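Drolis Washed Cap

Color: Sage / Blue Denim
Style no. 626
In stock

A soft six-panel style cap for every day, sold in two colors. The sage is a garment-washed fabric cap. The blue is denim, washed until the color goes uneven. Both have the same curved bill, the same low crown and the same strap at the back, so if one fits you the other will too.

The washing is done after the cap is sewn. Color comes off the seams and the raised spots first and stays darker in the folds, so no two caps match exactly. If you order 2 of the same color, expect them to differ a little. We don't sort by shade before packing.

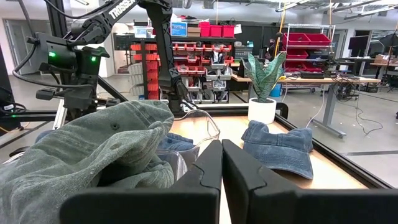

Washed cap in sage and blue denim, with stitched eyelet on the sage.

The crown has no stiff backing. It will lie flat in a bag or a coat pocket and can be pushed back into shape by hand. Creases from shipping are normal and drop out after a day or two of wear. If you want a cap that stands up on its own, look at the Lakatos instead - it has a firm front panel and a deeper crown.

Details
Low crown, unstructured
Stitched eyelets
Curved bill
Adjustable back strap
One size, fits most adults
Hand wash cold, dry flat
Do not bleach or tumble dry

Care
Wash the denim by itself the first few times. Some blue will come out in the water and may rub off on a light collar or a pale headband. The sage gives off very little color. Do not soak either one overnight. Reshape the bill while it is damp and leave the cap crown up on a towel.

Orders
Single caps ship from our Varnbridge stockroom in a padded mailer. Shops can order by the carton, 12 caps to a carton, one color per carton. Mixed cartons are possible on request, but please allow extra time. We made more than 2,000 caps in the October run and do not plan another before summer.

Returns are accepted on unworn caps with the tag still on. For carton orders and shop accounts, write to Aigars Hunt at the Nestov trade desk. Questions on fit or fabric go to Tobiloba Nwachukwu.

Page updated 2019-12-19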